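Momau Hand-Held Gripper Kit
Set-Up Guide, Section 4: First Recording at the Table

Read Section 3 before you start. Both grippers must be charged and paired with the Drindavance recorder, and the marker tags must be clean.

4.1 Prepare the work area

1. Clear a table with a plain top. Wood and matte laminate both work. Glass does not.
2. Hang the black curtains supplied with the kit behind and beside the table. Folds in the fabric are fine.
3. Turn on the room lights. Leave them at one setting for the whole session.
4. Place the object you want to handle within easy reach of both grippers.

Note: Plain white objects are hard for the tracker to follow. Put stickers on any large blank surface and mix the shapes and sizes. Felt letters can be pinned to the curtain for the same purpose.

4.2 Hold the gripper

1. Take one gripper in each hand. Start with the jaws open.
2. Check that the orange fins move freely and that no cable crosses the finger pads.
3. Point the jaws at the object and look at the live view on the recorder. Both jaws and both marker tags must be visible.

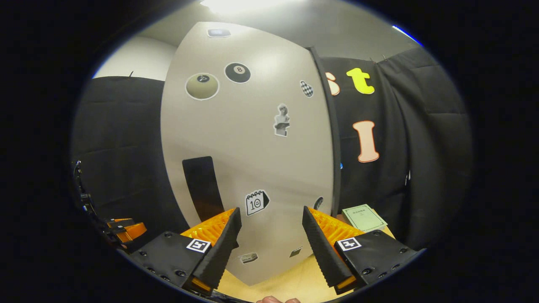 Fig. 4-2. Live view with both marker tags showing and a stickered panel behind the jaws.

4. If a tag is missing from the view, loosen the camera clamp one turn, tilt the camera down and tighten it again.
5. Close the jaws slowly, then open them. The width reading should fall and rise with no jumps.

Caution: Keep your fingertips out of the space between the finger pads. Hold the gripper by the handle and trigger only.

4.3 Record

1. Press REC on the recorder. The light turns green after four beeps.
2. Move both grippers slowly across the work area for a few seconds before you touch anything. This gives the tracker its starting map.
3. Carry out the task at a steady pace. The fins bend around curved surfaces, so a light squeeze is enough.
4. Open the jaws, pull back and press REC again.

Each take can run up to 293 seconds. The recorder stops by itself at that point and saves the file. Internal storage holds 28 full takes -- move them to a drive before you begin a longer session.

Caution: Do not lift glass, blades or hot items with the standard finger pads. Use the Stetar pad set, order number 1425.

4.4 If the tracker loses its place

The recorder shows LOST in red. Stop moving, go back to your starting position and wait for the light to turn green. If LOST comes up again in the same spot, add more stickers there and repeat step 2 of 4.3.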